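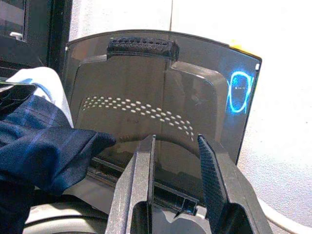

Been using it since May and my work shirts have stopped going stiff round the collar. Smell is fine, doesn't hang about. Only moan is the cap, which drips if you put it back on its side. Would buy again but please sort the cap.

Patier Prindano Laundry Liquid, 2 litre
Order code 728
In stock

Everyday liquid for cottons, mixes and most man-made stuff. Colours and darks. Works from 20 degrees up. Same liquid as the old Prindano bottle, new label, thicker handle.

80 washes per bottle at the normal dose. Fewer if your water is hard, see dosing.

What it's for
Shirts, bedding, school clothes, towels, tea towels. Mud, food, sweat. Not for wool or silk - get Torico for those, seperate page. Not a bleach, won't bring back whites that have gone grey. 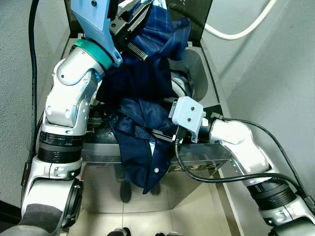 Navy shirt with a faint lighter blue check.

Dark shirts
Do them inside out and do the buttons up, top one at least. Cool wash, short spin. Half a cap is plenty for a small load. White streaks on navy or black are nearly always too much powder or too full a drum, so go down a dose before you send the bottle back. If you're coming over from powder, run the machine empty at 60 once first.

Dosing
Soft water, normal load: 25 ml
Hard water, normal load: 35 ml
Very dirty: add 10 ml to either
Hand wash: 10 ml in a bowl, rinse twice
Cap holds 35 ml to the top line

Pour in the drawer. Can go in the drum in a dosing ball, ball not included. Don't pour neat onto coloured cloth and leave it. Test a hidden bit first. 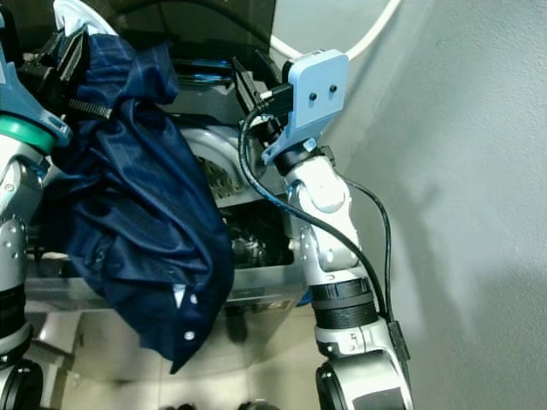 Navy shirt, silver front-loader.

Machines
Fine in front loaders and top loaders, and in washer dryers. Low foam. If you get foam in the door, you've put too much in - run a rinse, then halve it next time. Wipe the drawer out now and then as the liquid goes tacky when it sits.

Collars and cuffs
Dab of liquid, old toothbrush, ten minutes, then wash as normal. For greasy marks use the Blomqvist soap bar first, 195 g, sold on it's own or with the bottle.

Sorting
Read the labels. Wash at the lowest temperature on any label in the load. Pale things apart from navy and red for the first few washes.

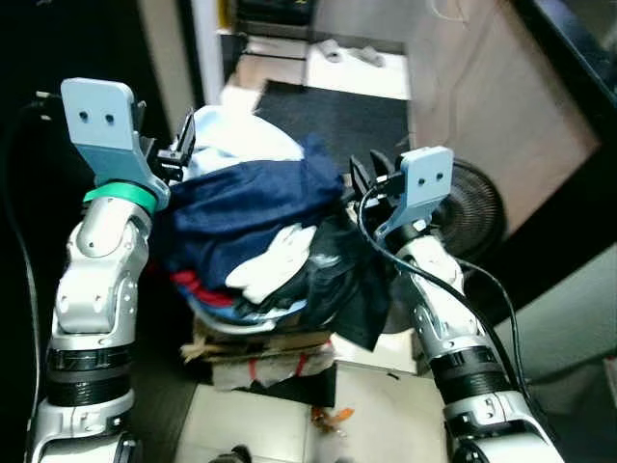 Big mixed loads need room to move, so stop when you can still get a hand in flat above the clothes. Cramming it means the liquid doesn't rinse out and you end up itching.

Storage
Upright, lid shut, out of the frost. Goes cloudy when cold, clears when it warms up, no harm done. Keep away from children and out of eyes. If swallowed get medical advice and take the bottle with you.

Delivery
Order before noon Monday to Friday, goes out same day. Bottles are taped at the cap. Leakers replaced, send a photo. Unopened returns only.

Also in this range: Torico for wool and silk, Blomqvist soap bar, spare caps.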